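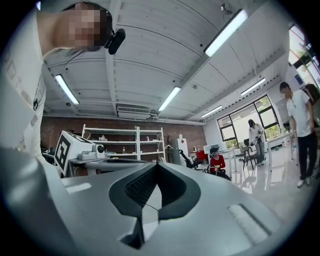 My mother-in-law kept every card she was ever sent, and when we cleared her flat in August I found the sympathy ones from when her husband died, tied up with kitchen string. I sat on the bedroom floor and read the lot, which is not what I was meant to be doing (I was meant to be doing the linen press), and I've been thinking ever since about what people write in the year after a death, as opposed to the week after.

Because the first week looks after itself, doesn't it? When Dad died the doorbell never stopped. We had lasagne in the freezer and lasagne in the neighbour's freezer, and flowers in the good vases, and then flowers in the saucepans. Everyone was so kind. And then it was a month later and Mum was 82 and eating toast over the sink, and I was back at work pretending to read emails.

The one who knew better was Ingeborg Reisinger, from Mum's old choir. She didn't come to the funeral at all, and I'll admit I was a bit put out about it. Then, 8 weeks on, a letter arrived with a story in it about Dad reversing the trailer into the church hall gate at Tunstall and telling the minister it was already like that. Mum laughed so hard she had to put her glasses down. She rang me to read it out, and then rang my brother, and then I think she rang me again.

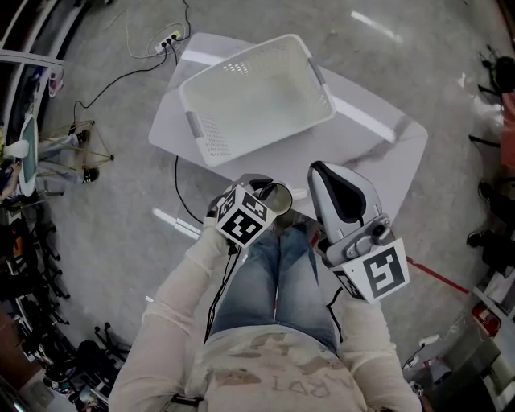 There was another letter on what would have been his birthday, and one at Christmas. None of them were long. Ingeborg told me later that she writes the dates in the back of her diary and copies them over each new year, and that she'd learned it from Soudabeh Mazandarani, who did the same for her when she lost her sister. I love that it was handed on like a recipe.

So I've started my own list. I'm not naturally organised, and my handwriting has gone to the dogs, but I bought a box of 24 plain cards from the newsagent and a sheet of stamps, and they live in the drawer with the tea towels where I can't help seeing them. Last month I wrote to Necati Gökçe, whose wife I used to walk the dog with. I must have started it four times. In the end I just told him about the morning she waded into the creek in her good shoes after a tennis ball, and said I still think of her when I go past the spot.

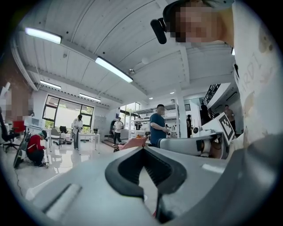 He wrote back, which I hadn't expected or wanted him to feel he had to do. Two lines. He said he'd forgotten about the shoes.

I do still get it wrong. I missed the first anniversary for Cengiz, a dear friend, and remembered a good fortnight afterwards while I was hanging out the washing, and went hot all over. I sent the card anyway and said sorry for being slow. He told me the day itself had been full of phone calls and that the fortnight after was very quiet, so he was glad of it.

If you've got someone on your mind, I'd say use their person's name. Mum noticed when people stopped saying Dad's. A card that says "I was thinking about Colin today" did more for her than a page of verse, and she's kept those ones on the fridge, under the magnet from Skodari.

Anyway, the kettle's boiled and I owe Rocío Zavala a letter. Her mum made the best marmalade in the street and I want to get that down before I lose my nerve.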